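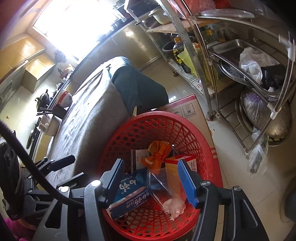 Red basket with toothpaste and other items

Re: [hillwalkers] Rornasside ridge, water and the north path

Hello all,

thank you for the question, I try to answer it in order. The earlier message is quoted between my replies.

> I am planning to walk the whole Rornasside ridge from the Hundumham
> side and go down to Kirui. My map is old. Does the north path still
> exist, and is it true that there is no water on the top?

The north path exists, but it does not begin where the old maps put it. Now you leave the Hundumham road at the second bridge and go up through beech forest, on the left bank of the stream. After the last beeches the path turns east and becomes stony. The marks are red and white, and on the upper part many of them are very pale, so in fog you must go slowly from one to the next.

Water: on the ridge itself I know no spring. The rock is limestone and the rain goes straight down into it. There is a small spring 217 metres below the saddle on the Kirui side, under a big overhanging rock. In October I found it very weak, and it took a long time to fill one bottle. I would carry all the water from the valley.

> How long should I count for the crossing? The guide says one day.

The guide is written for people with strong legs. The highest point is 2,000 metres, and this sounds easy, but the ridge goes down and up again many times between the saddle and the Dristadura hut. I needed two days, with a night at the hut. It has wooden beds without blankets, and the door is closed with a wire - please close it again when you leave, or the snow comes inside. 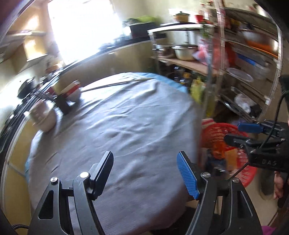 Page last changed: 11 July 2024
Large grey cloth spread over the round table in the kitchen.

> Is the descent to Kirui difficult? I will have a heavy rucksack.

It is not difficult, only long and steep. The first part is loose stones, where I was glad of my sticks. Then comes dwarf pine, very thick, and the path goes through it like a corridor. Do not take the track which turns off to the right under the pines. It looks wider than the path, but it ends above a cliff. Lower down you meet a forest road, and from there it is one hour to the first houses of Kirui.

The bus from Kirui is number 247 and it stops by the sawmill. On Sundays it does not go.

If somebody has walked the part west of Dristadura this year, I would be happy to read how the path is there.

With kind regards from Hundumham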